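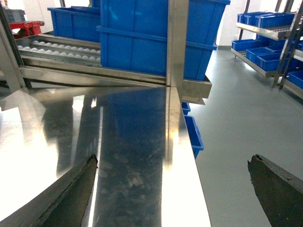
Blue crates by the ball conveyor at Brotunport, seen from between the gripper fingers.

**1/** I've worked the crate line at our Brotunport site long enough to have done every job on it by hand. We've had an arm on the steel table since November. People keep asking me what changed, so I'm putting it in one place.

**2/** The old job was lift, turn, set down, slide. A full shift was 2000 crate moves split between the people on the line. You felt it in your wrists first and then your lower back.

**3/** The arm does most of the lifting at the table now. It doesn't do all of it. Crates that come in with a bent rim or a label hanging off still get pulled by hand, and so does anything packed too high to stack.

**4/** Did people lose jobs? At our site, no. Two people moved to the Walliddale building, and they had both asked to. Two more left in the spring and were not replaced. I think that last part matters and I'd like management to say it out loud.

**5/** The fingers get beat up. Look at the chipped edge on the left one. We used to send for a tech from Volgate any time a finger needed changing, and the line sat until they showed up. Now three of us are trained to swap them. It takes a hex key and some patience.

**6/** That training came with a raise of 50 cents an hour. I signed up for it. I also think it should have been more, given that we're doing work the company used to pay a contractor for.

**7/** The part I didn't expect is how much quieter the day is. Four of us used to stand close enough to talk. Now one person watches the arm and the others are over at the racks. You can go a couple of hours without saying a word to anybody.

**8/** We asked for the stations to be moved closer together and got a partial yes. The rack station is moving, the label station is staying where it is.

**9/** Stops are the other thing. The shift log had 309 of them in the first month. Last month it was 36. Most of the early ones were crates not seated right on top of each other, and we fixed a lot of that ourselves by changing how we load.

**10/** Someone from Bosman asked if I'd go back to doing it all by hand. No. My back is better. But I'd want the people on the floor in the room when the next one gets planned — before the table is bolted down, while you can still move things.

**11/** The next one is supposed to go in at the wash end. We have a meeting on it on 13th May. I'll add to this thread after.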